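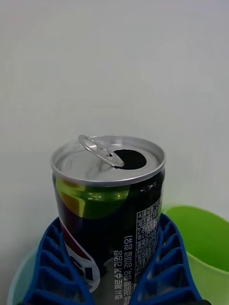
Zero sugar, lime flavour, with the tab left standing after opening.

Last updated: December

The small can has become the polite way to drink something fizzy. Order a cola in the sort of café that puts its menu on a clipboard and you're likely to get a slim one, dark and shiny, with a lid hardly wider than a biscuit. It looks smart on a table. It looks, I think the makers would like us to feel, like restraint.

I have my doubts. I spent a month buying small cans wherever I found them, mostly from the import shelves at Kornetti, a grocer in Caltham that sells noodles at the front and drinks at the back. I went in suspecting that we pay more for less and are being asked to feel good about it. I came out suspecting much the same, though I had warmed to the lids.

Take the lime colas. A Pepsi can with Korean lettering up the side says 제로 슈거 라임향, zero sugar with lime flavour, and then adds a second line in brackets: synthetic lime flavouring, sweetener. I rather admire that. It is printed in white on a dark can, up the body, where anyone who reads Korean and is willing to tilt their head will find it. Plenty of drinks that shout about fruit on the front would sooner you didn't go looking for that sort of detail. There is a band of lime green and yellow by the rim to do the selling, and the small print can get on with telling the truth.

Does it taste of lime? It tastes of the idea of lime, the one we all learned from boiled sweets. Served very cold it passes. Left on a desk until four in the afternoon it tastes like something you would wipe a worktop with. I tried squeezing a real lime into a glass of it, and the real one lost.

Then there is the matter of opening the thing. We have all been doing it so long that we no longer look, but the lid is the best bit of design on the whole object. You lift the loop, the far end leans on the panel, the panel gives way and stays put underneath. Some people press the tab flat again before drinking. Others leave it up, where it can bump you on the nose. I'm a leaver, and on a small can there is less room to be careless about it.

Cafés like the format for their own reasons. Asamoah, the lunch place by Caltham station, changed over from bottles last year and told me it gets 300 small cans into a fridge that used to fill up much sooner. It sells 470 of them in a good week. Fewer half-finished drinks come back on trays, apparently, and I believe that part. It is hard to leave half of something that was barely there to begin with.

What I don't believe is the talk of portion control. Provent, which supplies vending machines to offices, has a leaflet praising the small can as a "considered serving". I bought mine from one of its machines on a Friday, finished it before I reached the lift, and went back for another. Two considered servings later I had drunk more than I would have from an ordinary can and spent a good deal extra. If the drink has no sugar in it anyway, I'm not sure what portion I was meant to be controlling.

The price is the sore point. At Kornetti the small can cost 30 pence less than the full-sized one beside it, a saving that shrinks the longer you look at it — and the shelf label gave the price per can and left the rest to the shopper.

I still have a row of them in the fridge door, where they fit better than anything else I buy. The lime ones are at the back.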